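This site uses cookies to remember your reading settings. Accept | Manage

Kastport Residents List
Re: Switching the building to Cekness app entry
19 October 2020
3 min read

> The board of the Kastport building has had a quote from Menon to replace the
> front door and bike room locks with the Cekness app system. It comes to 4000
> dollars, plus 600 a year after that. No more keys to copy, and we would
> always know which doors are locked. Unless there are strong objections we
> would like to sign before the winter.

I wouldn't call mine a strong objection yet, but I'd like to see some answers before anyone signs.

First, the yearly fee. The quote says 600 and then, in the small type on page two, that the price "may be reviewed." Reviewed by whom? When we went with Brevel for the laundry machines we were told the service charge would stay put, and it went up 171 dollars in June with one week of warning. I don't see why this would go any better. A lock you rent is a lock somebody else can raise the price on.

Second, what are we fixing? I went back through the list archive and found two messages on lost keys. The locksmith on the corner cuts a new front door key while you wait. 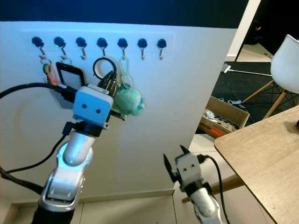
The claim that "everyone does everything on their phone now" doesn't match how people live. Plenty of us keep keys by the door and are happy that way. A strip of hooks on the wall, a bunch of keys and clips on one of them, a couple of hooks left over for whatever comes next – that setup has no battery and no password. It also works for a visiting aunt or a dog walker, and the quote has no line for guests at all.

Third, the power. Menon's sheet says the locks "fail safe." To some vendors that means the door stays open in an outage, to others it means you can get out but not in. Which one are we buying? I asked by email and got a brochure back.

> we would always know which doors are locked

Who is "we" here? If the system keeps a record of who came in and when, I want to know who can read it and how long it is kept. The quote doesn't say.

For comparison, new cylinders and a full set of keys for both doors came to 594 dollars on the last estimate, paid once. I can scan it if people want to see it. Please put both on the agenda and hold off on signing until then.

4B

2 shares | 7 comments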